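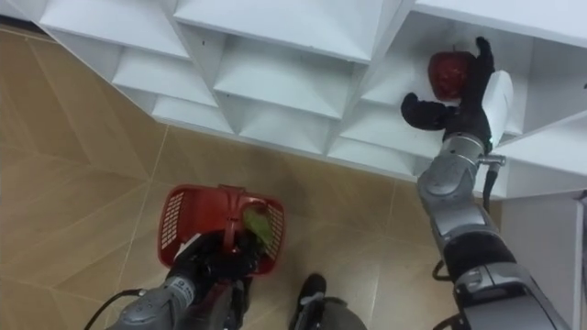

Sala de prensa | Hogar y mobiliario

Gernitz presenta Tranholm, una estantería blanca de compartimentos en ángulo para la fruta, las cestas y todo lo que en casa nunca encuentra sitio

La firma de mobiliario Gernitz abrirá el sábado las puertas de su nuevo espacio de exposición, y lo hará con la presentación de Tranholm, un sistema de estanterías modulares en el que la empresa lleva trabajando bastante tiempo y al que, todo hay que decirlo, en el taller le han cogido mucho cariño. La apertura será a las 10 de la mañana, con entrada libre, café para quien madrugue y fruta de temporada para todo el mundo.

Tranholm parte de una costumbre muy de casa, la de llegar de la compra con las manos llenas y dejar las cosas en el primer hueco que aparece. Sus paneles blancos se unen en diagonal y forman compartimentos abiertos de distintos tamaños, unos anchos en la parte alta, otros más recogidos abajo, con rombos y triángulos entre medias. El borde inferior baja escalonado y dibuja un zigzag sobre el suelo. Una manzana roja colocada dentro, con todo ese blanco alrededor, ya da alegría a la habitación, y una cesta roja de plástico cerca de la estantería sirve para traer y llevar la fruta, los calcetines o los juguetes, según el día que se tenga.

«En mi casa siempre hubo un frutero en la mesa, y alrededor del frutero las llaves, el correo, un ovillo de lana y unas gafas que buscábamos toda la tarde», recuerda Elba Orellana, responsable de diseño de Gernitz. «Cuando empezamos a dibujar Tranholm yo pensaba mucho en aquella mesa. Quería huecos para cosas concretas, que cada familia fuera decidiendo dónde va la fruta y dónde va la lana, y que si al mes siguiente cambia de idea no pase absolutamente nada.»

El sistema se ofrece en 7 composiciones, desde una pieza baja pensada para recibidores hasta la versión de pared completa, que puede combinarse con un armario blanco de frente liso y sin adornos. La composición más pequeña tiene 42 centímetros de ancho y cabe en rincones que suelen quedarse para la escoba. Todas comparten el mismo acabado blanco por dentro y por fuera, y Gernitz recomienda limpiarlas con un paño suave apenas humedecido y un poco de jabón neutro.

Los herrajes de unión han sido desarrollados junto a Enico, un taller con el que Gernitz colabora desde sus primeros muebles de cocina, y permiten desmontar la estantería para una mudanza y volver a armarla en otro orden. El transporte y el montaje a domicilio correrán a cargo de Akbulut, que visitará antes la vivienda para comprobar el estado de la pared y del suelo y acordar con cada cliente la altura de la pieza. Quienes prefieran montarla por su cuenta recibirán unas instrucciones ilustradas y un teléfono de consulta atendido por personas del propio taller.

El nuevo espacio de exposición ocupa unos 300 metros cuadrados en una antigua imprenta, y está organizado como una casa en la que se puede entrar, abrir, tocar y sentarse. Habrá una zona de cocina, otra de recibidor y un cuarto infantil. Durante la mañana del sábado, el equipo de Gernitz ofrecerá una sesión abierta sobre cómo repartir la despensa y la fruta en estanterías sin puertas, con consejos sencillos: dejar los plátanos separados del resto, no amontonar las manzanas, reservar los huecos bajos para lo que los niños puedan coger solos. Se ruega a los asistentes que traigan, si les apetece, las medidas de su pared y una foto del rincón que les da guerra.

«Nos hace mucha ilusión que la gente venga y meta sus cosas dentro», añade Orellana. «Que traigan la cesta de casa, que prueben si les entra, que discutan un poco entre ellos. Así se eligen los muebles en todas las familias que conozco.»

Las 100 primeras personas que hagan su reserva en la exposición recibirán el montaje sin coste. Las entregas comenzarán en diciembre.

Los medios que deseen visitar el espacio antes de la apertura o entrevistar a Elba Orellana pueden dirigirse al departamento de comunicación de Gernitz, que atenderá las solicitudes hasta la víspera del acto.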